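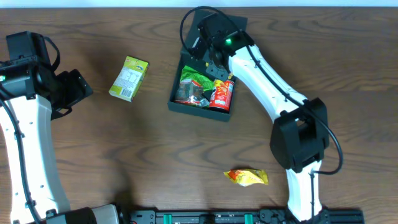 Zwei Arme für die AG – was kostet das und was braucht man alles?

Ihr wollt an eurer Schule Roboterarme haben? Gute Idee! Aber halt, nicht gleich bestellen. Erst planen. Wie beim Taschengeld – wenn alles am ersten Tag weg ist, wird der Rest vom Monat blöd.

Also los, Schritt für Schritt.

Was soll der Arm machen?

Klingt einfach, ist aber die wichtigste Frage. Auf dem Foto geht es ums Ein- und Auspacken: Schachtel, Tütchen, eine rote Dose. Kleine Sachen, leichte Sachen. Dafür reicht ein kleiner Arm auf einem Tisch. Wer Getränkekisten heben will, braucht was ganz anderes, und das kostet dann so viel wie ein Auto.

Schreibt eine Liste. Was soll er greifen? Wie schwer ist das schwerste Ding? Küchenwaage holen, wiegen, aufschreiben. Fertig.

Einer oder zwei?

Mit einem Arm kann man schon viel. Versucht mal selbst, mit nur einer Hand eine Brotdose aufzumachen und was rauszuholen. Geht, aber nervt. Mit zwei Armen kann einer festhalten und der andere greifen. Dafür doppelt so viele Motoren, doppelt so viele Kabel, doppelt so viel Geld. Manche Gruppen kaufen deshalb im ersten Jahr einen und im zweiten Jahr den anderen. Völlig okay.

Das Geld

Jetzt wird gerechnet. Unsere Beispielgruppe heißt Kurkitz und will einen Arm vom Typ Omo. Die Liste sieht so aus:

Bausatz Arm mit Motoren: 587 Euro
Ersatzteile und Kabel: 273 Euro
Schraubzwingen für den Tisch, 4 Stück: 19 Euro

Zusammen 879 Euro. Für einen! Wer zwei Arme will, nimmt den Bausatz zweimal, dann sind es 1466 Euro. Rechnet ruhig nach.

Und der Computer? Den hat die Gruppe schon. Wenn ihr keinen habt, muss der auch auf die Liste. Wird ständig vergessen.

Die Sachen, an die keiner denkt

Kabel. Schaut euch an, wie die schwarzen Kabel auf dem Foto an den Armen langlaufen und große Bögen machen. Die müssen lang genug sein, damit sich der Arm drehen kann. Zu kurz gekauft heißt nochmal kaufen.

Platz. Der Arm braucht nicht nur da Platz, wo er steht, sondern überall, wo er hinkommt. Tipp: Schnur nehmen, so lang wie der ausgestreckte Arm, ein Ende auf den Tisch halten und mit dem anderen einen Kreis ziehen. Da darf kein Saftglas stehen. Auch kein Hamster.

Halt. Ein Arm, der wackelt, greift daneben. Er muss fest montiert werden, an einer Schiene oder mit Zwingen. Vorher den Hausmeister fragen, ob man in den Tisch bohren darf!! (Meistens nein.)

Sachen zum Üben. Kosten fast nichts. Leere Schachteln, Bonbons, Tütchen – alles von zu Hause mitbringen. Je verschiedener, desto besser. Eine Dose ist rund und rollt weg, ein Tütchen ist weich und knautscht. Beides ist für einen Greifer schwer, aber jedes auf seine eigene Art.

Was heißt eigentlich Greifer?

Das ist die Hand vom Roboter. Die gibt es oft einzeln zu kaufen. Gut so, denn die Finger gehen manchmal zuerst kaputt. Fragt im Laden: Gibt es die Finger auch ohne den Rest? Wenn ja, ein Paar extra einplanen.

Wen fragen?

Gediminas Navickas leitet die Technik-AG im Jugendhaus Jinetti und meint: immer ein bisschen Geld übrig lassen. »Irgendwas fehlt immer. Bei uns war es eine einzige Schraube.« Zhuoran Meng aus der gleichen AG hat einen anderen Tip: den Plan ausdrucken und den Eltern zeigen, bevor man was bestellt. Eltern finden Rechenfehler. Leider.

Wann bestellen?

Früh. Teile kommen oft später als versprochen. Wer im Mai beim Schulfest etwas vorführen will, bestellt am besten schon im Herbst. Zusammenbauen dauert, und dann muss man ja auch noch üben.

Zum Abhaken

Liste, was gegriffen wird
Gewicht vom schwersten Ding
ein Arm oder zwei
Preis für alles, auch Kabel
Tisch ausgemessen
Erwachsene gefragt
etwas Geld übrig

Nächstes mal: Wir schrauben den Omo zusammen. Schraubenzieher bereitlegen!

Stand: 17.10.2022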